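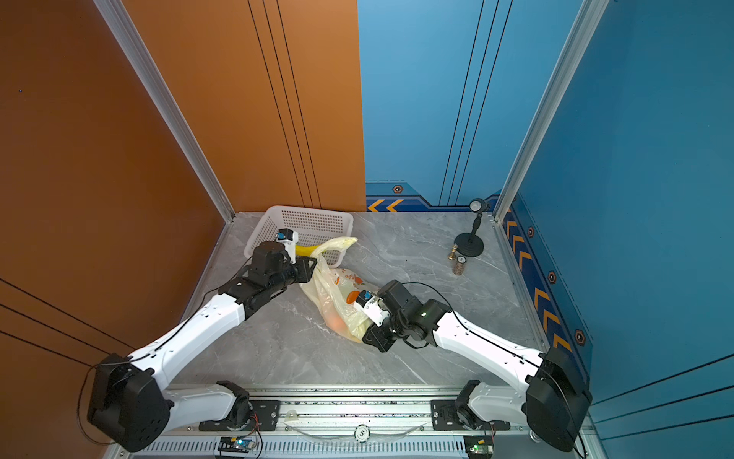
Zitetti Two-Arm Packing Cell
Sold and serviced by Drarkura

Overview
The Zitetti is a bench-size cell with two arms on a shared rail, sold for light packing and unpacking: produce, bagged goods, small orders. The maker, Novau, says it "gives people their day back." We carry it, and we would like buyers to read the next part before asking for a quote.

What we saw at Yau
Yau ran one in its order room for 8 weeks. Hard boxes went fine. Thin bags did not go nearly as well, and a person had to stay close enough to step in. That person used to pack. Now she watches, clears stops and fills out a log, for the same pay. Whether that is a better job depends on who you ask, and management was asked first.
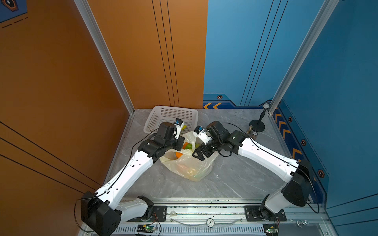 Enikő Győri
Service Lead, Drarkura

I get called when a cell stops, so weigh my view accordingly. Fruit in a soft bag is about as hard as this work gets. The bag folds, the fruit shifts, and two grippers have to share a small space over one basket. If a salesperson shows you only boxes, ask for bags.

Ask your packers too, before July orders close.

Details
Item no. 239
Arms: 2, rail mounted
Staff training: 20 hours per person, paid by the buyer
Service plan: 600 per month, parts extra
Trial: 8 weeks, returnable
Quotes: Kiều Khổng, Sales Desk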